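Clamisberg Bin Wash Kit, a long review by someone in a hurry

Posted by Grethe Þorgeirsson, 9 October 2026

Short version if you've got a tram to catch. Good brush, silly hose fitting, soap that smells like a dentist. $59 at Famex in Eltmont. I'd buy it again but I'd wait for it to be marked down, and I'd chuck the gloves.

Long version. Kids at swimming, I've got till they're out of the showers so forgive the typing.

Bins first. I hate washing bins. Everyone hates washing bins. We have the usual council line-up at the side of the house and for years the method was: ignore it until the first properly warm week of spring, then tip in half a kettle and some dish soap, slosh, gag, tip it out on the lawn, swear. Or pay the man with the trailer. The man with the trailer was excellent, came straight after collection, did the inside and the handles. Then he moved up the coast and the new mob wanted a subscription. Not doing a subscription for a bin.

So October, first hot days, prawn shells. You know.
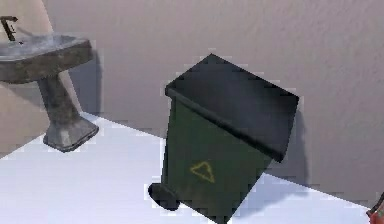 Green wheelie bin, lid closed

What you get in the box. A long-handled brush in sections, an angled spray head that clicks onto the end of the handle, a bottle of concentrate (498 mL, odd number, says so on the label), a pair of gloves, a scraper and a leaflet. No hose. No tap adaptor either, more on that later. Box was cardboard, no plastic tray, which I liked.

Brush. The star. The head is a sort of wedge, flat along one side and pointy at the other, and the pointy bit gets right down into the bottom corners where the sludge lives. Bristles are stiff. Proper stiff, like a deck brush, not that floppy stuff that just pushes the muck about and then flicks it at you. After a season of weekly-ish use on our neighbour's bins as well as ours (I lent it out, it came back clean, miracles happen) they haven't splayed. Bit of yellowing at the tips. Don't care.

Handle comes in 3 sections and they screw together. Long enough that I can do the bottom of a full size bin standing up, and I'm not tall. Before this I was basically climbing in. The threads are plastic though, and one of them cross-threads if you look at it funny. Go slow. I put a wrap of plumbers tape on the dodgy join and it's been fine since, but I shouldn't have to do that with a new thing.

You can use it with just two sections for the small kitchen caddy, or for the shower, which I'll get to.

Spray head. Hmm. It's a fan jet that points back on itself, so you lower it in and it sprays up the walls and under the rim. Clever. When it works it's really satisfying, the gunk comes down in sheets. But the fitting is a push-on type that didn't grip either of our hoses. First go it popped off and I wore it. Down the front, cold, and whatever had been in the bin. I went back to Famex and the lady on the counter sold me a brass click adaptor without even asking what it was for, so I'm guessing I'm not the first. Clamisberg should just put one in the box. It's a few bucks. Put it in the box!

Also the flow. If your water pressure's ordinary, and ours is, the fan turns into more of a dribble once the tap inside is running. Do it when no one's having a shower. Do not do it when someone is having a shower, you will hear about it.

Soap. Works. Capful in a bucket, brush it on, leave it a bit while you do something else, rinse. Cuts through fridge juice and old nappy bin smell better than dish soap did. The leaflet says leave it for five minutes, I've left it for as long as a phone call with my mother and nothing bad happened to the plastic. Smell is clove and mint. Strong. My youngest says the side path smells like the dentist now and won't walk down it. Refill bottles are dear for what they are, and after the first one ran out I went back to a plain sugar soap from the supermarket and honeslty the brush is doing most of the work anyway.

Label says it's fine to rinse onto grass. I still tip mine on the gravel. Our stormwater goes straight to the creek and I don't want to be the reason for foam. Check what your council says, some of them are strict about where wash water goes, and fair enough.

Gloves. Useless. One size, that size being enormous, and the cuffs are short so everything runs down inside. Use your own.

Scraper. Didn't expect to like this. It's a dumb little blade on a stubby handle and it's brilliant on dried egg, dried paint, that black crust that forms where the bag's split and leaked. I keep it in the laundry drawer now and it's done the oven door, a window sill and the bottom of a boot.

The leaflet. Badly translated, bad drawings. Step 2 has the brush on backwards, pretty sure. You don't need it.

Compared to the Hjaltested one. A friend has that and we swapped for a weekend. The Hjaltested has a telescopic handle, much nicer in the hand, aluminium, and the hose fitting just works. No drama. But the brush head is round. Round! In a square bin! You end up doing the corners with a stick. It's also quite a bit dearer and comes in a big moulded case that I would never find a home for. If they put the Clamisberg head on the Hjaltested pole I'd have nothing to complain about and no review to write.

Storage. Comes apart, all goes in a bucket, bucket goes on the nail in the shed. Hang the head bristles down or it holds water and gets a pong of its own. Learnt that one. If it does go funky, soak in vinegar overnight.

Other jobs I've used it for, becuase someone always asks. Shower screens with the short handle, good, though the bristles are too rough for anything soft so keep them off acrylic baths. Tiles fine. Grout fine, great even. The ute tray. Outdoor chairs. The drain outside the laundry, which I don't wish to discuss. Not the car, obviously. 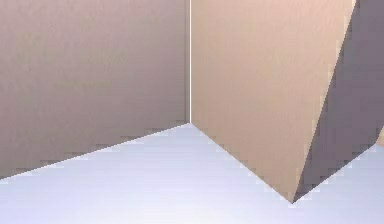 Anyway the routine I've landed on, for what it's worth. Wash on collection morning, as soon as the truck's been, before anything goes back in. Hose out the loose stuff first, then soap, then leave it, then brush from the rim down, then rinse with the fan head. Tip it over on its side with the lid hanging open and let it dry in the sun. Newspaper in the bottom before the first bag. Doing it every collection is overkill. Every second one in summer, and in winter when I remember, meaning I don't.

The general waste bin needs it the most. Recycling hardly at all if people rinse their tins. The garden one I just give a quick squirt, no soap, it's going to be full of wet grass again by the weekend.

Maggots. Since that's what most of you are googling. Kit won't stop them. Wrapping meat scraps and freezing them till bin day stops them. Kit gets rid of what they leave behind, and the jet gets up under the hinge where the eggs seem to go. Boiling water first if it's bad. Careful with the boiling water, it can warp thinner plastic, our kitchen caddy has a lean on it now that it didn't used to.

Durability. Too early to say for the handle joins, I don't trust them. Brush head will see out the decade. Spray head has a small crack at the collar from when I dropped it on the concrete, still sprays. Famex do sell the heads seperately, I asked, but not the handle sections. So if a thread goes you're buying the lot again. Bit rich.

Returns. A reader asked last time whether Famex take these back once they've been used. They took back my friend's without a receipt, rinsed, in the box. Can't promise your store's the same.

Scores then, out of five.

Brush: 5
Scraper: 5, didn't see that coming
Handle: 3
Spray head: 3 with the brass adaptor, 1 without
Soap: 3
Gloves: 0

Who it's for. Anybody with a big household and a hose that reaches. If you're in a flat with shared bins, no, ring the body corporate. If you've got a bad back, yes, but get the Hjaltested for the pole if you can stretch to it, and use an old dish brush for the corners.

Edit: got asked in the comments about bore water. No idea sorry. We're on mains.

Edit again: adaptor is the 12 mm one, check your hose first. Kids are out, one's lost a sock, gotta go.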